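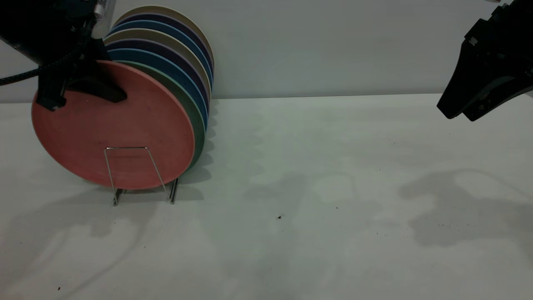 Coloured plates on edge in a wire rack, the red one at the front.

A plate rack does two jobs: it keeps rims apart and it lets one plate leave without disturbing the rest. Jarosław Walczak, who designs wirework at Tallico, sets the first upright by the weight of the front plate, as every plate behind leans the same way.
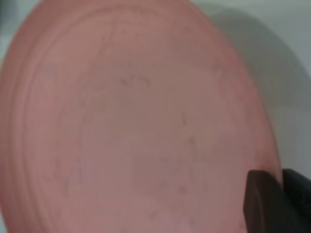

Wear shows first in the well, where cutlery lands. Fine scratches hold residue, and a soft brush clears them better than a scouring pad. Walczak rates a plastic plate at 3,000 washes, though he retires his own at the first crack. 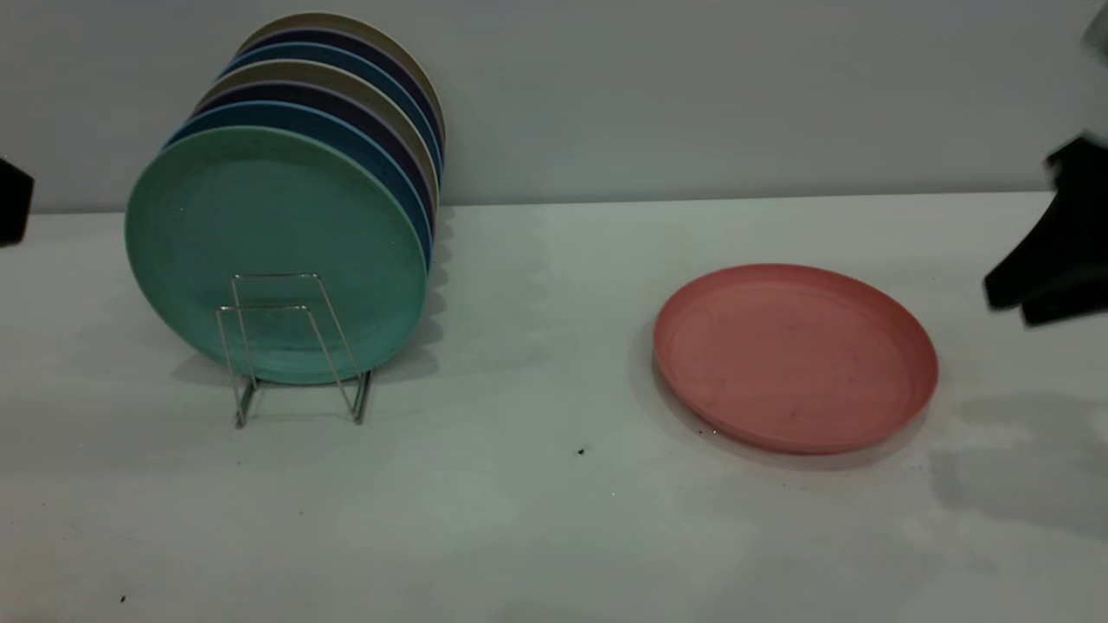 Should plates be stored in the drying rack?
It depends on the shelf. A rack takes more depth than a flat stack, but any colour can be drawn out singly.

Florian Schnyder, who fits kitchens in Sargate, prefers racks for daily plates and flat stacks for the rest. He allows 300 mm of clear depth and keeps the rack off the cupboard wall.
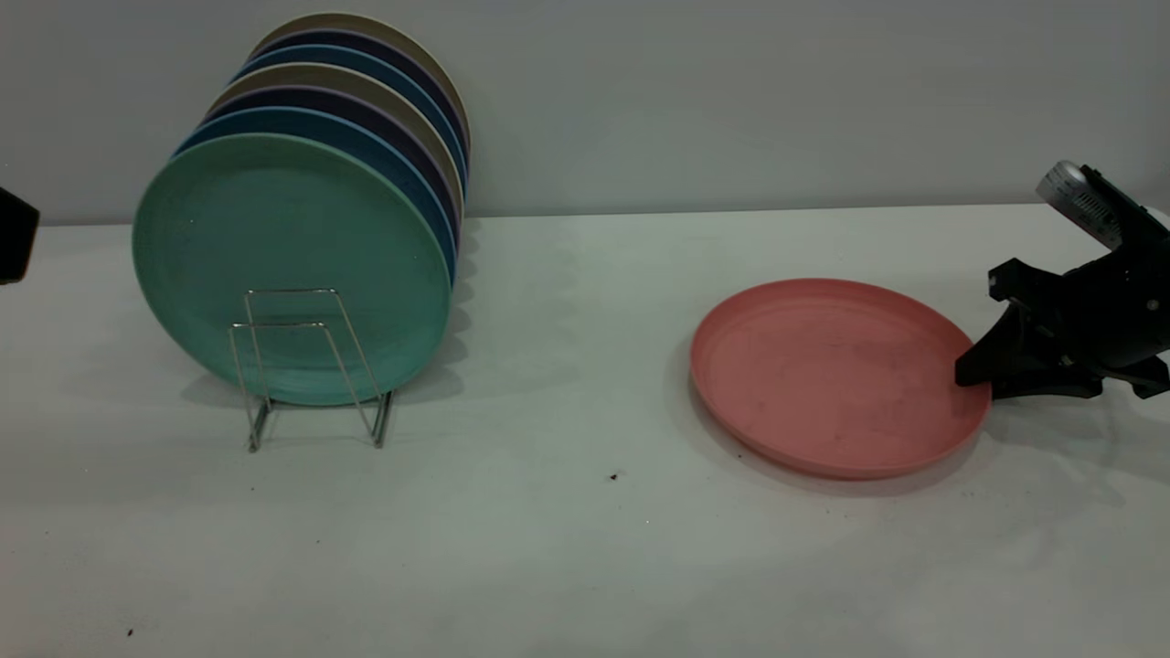 Splayed feet spread the load and need a level surface. Schnyder checks them each April and bends back any that have crept inwards.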